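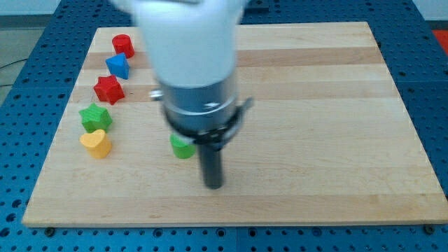

Gunnel Grønli has been translating crime novels for 22 years and would like it known that she has never once guessed the murderer. "I get to the last chapter and I'm as shocked as anyone," she says. "Then I have to go back and fix all the places where I made him sound nice."

We meet in her kitchen in Kvam, where she works at the end of the table nearest the kettle. She has just handed in The Ferry to Rustow, the fifth of Folke Granström's gloomy detective stories to reach English readers, and she is in the mood people get into after handing something in, a mixture of relief and wanting to ring up and ask for it back.

The book is 403 pages long in the original. Hers came out shorter, which Granström noticed at once. "He asked me what I'd taken out. I said adverbs. He said he didn't use any. I sent him a list."

They get on well, by her account, mostly by post. He does not care for the telephone and answers queries in capital letters. When she wrote to ask whether a character's coat was meant to be shabby or merely old, the reply said YES.

The swearing takes longest. Granström's policemen swear by the devil, at length and with some grammar. "In English that sounds like a vicar who has dropped a tray," says Grønli. "So I have to find something ruder, and then the publisher rings and asks if it could be a bit less rude. We go round like that until July."

Food is nearly as bad. One chapter of the new book hangs on a kind of boiled pudding for which English has no word, and which she describes, fairly warmly, as grey. An early draft called it a dumpling. A reader at the publisher's wanted to know why the widow would hide a key in a dumpling.

"It's a big pudding," she says. "You could hide a shoe in it."

Does she read crime for pleasure? She looks at me as if I'd asked a dentist about toffee. She reads gardening books, and old railway timetables, which she likes because the endings are fair.

There are 18 Granström novels in all, and at the present rate she will be working on the last of them well into old age. She has peeked at it. The detective retires to Grela and takes up bees.

"I know who did it in that one," she says. "I looked. I've already forgotten."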